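Poltcombe Corner Shop: Common Questions

Can I put back a drink I've changed my mind about?
Yes. Please stand it upright on the shelf. Bottles left on their sides roll into the Sprite and Pepsi next to them.

Where are the baskets?
By the Tremblay Street door. We have 147, and they stay in the store.

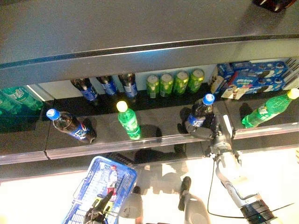
Chantal MacPherson asked in February whether soda cans could be bought one at a time. They can, she was told, at the single price on the shelf tag.

Do you sell cookies by the case?
Yes, with a day's notice. Cases over 13 boxes come from Stamitdale and take longer.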